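Kutberg repair shop to move into former Meng shoe store

Friday, September 13, 2019

KUTBERG - The household repair shop on Skorkevley Street will close its doors at the end of the month and reopen in the former Meng shoe store, two blocks north.

Owner Valentin Sabatier signed a lease on the building last week. The new space is more than twice the size of the current shop, which he has rented since May 2010. The old building has been sold and the new owner plans to turn the ground floor into apartments.

Sabatier fixes lamps, toasters, fans, sewing machines and other small items. He also sells used housewares at the front of the shop, most of them dropped off by people who are moving or clearing out a relative's home.

"We ran out of shelves a long time ago," he said. "People had to step over boxes to get to the counter."

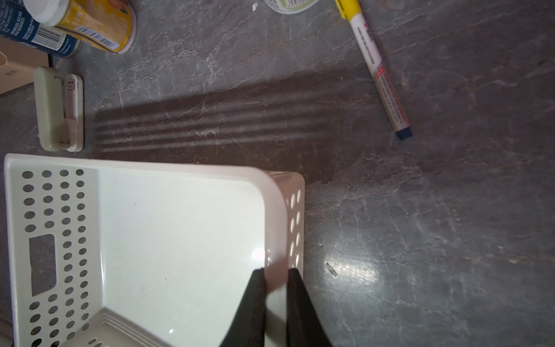
The used goods section will get its own room in the new building, with a separate entrance from the parking lot. Storage baskets, dishes and kitchen tools will be sold there, most of them for $2 to $5. Larger items such as chairs and side tables will be priced one by one, and none will cost more than $40.

Dindo Dalisay, who has worked at the shop for three years, will run the used goods room. He said donations will be accepted on weekday mornings only. The shop will not take mattresses, car seats or anything with a gas connection.

The city approved a sign permit for the building on Tuesday. Work on the wiring is being done by Grekance, a local electrical contractor, and the floor near the back door still has to be replaced.

Customers who have items waiting for repair should pick them up before the move if they can. Anything left will be taken to the new address and held there under the same ticket number.

The shop will be open from 9 a.m. to 5 p.m. Monday through Saturday at the new location. The phone number will stay the same.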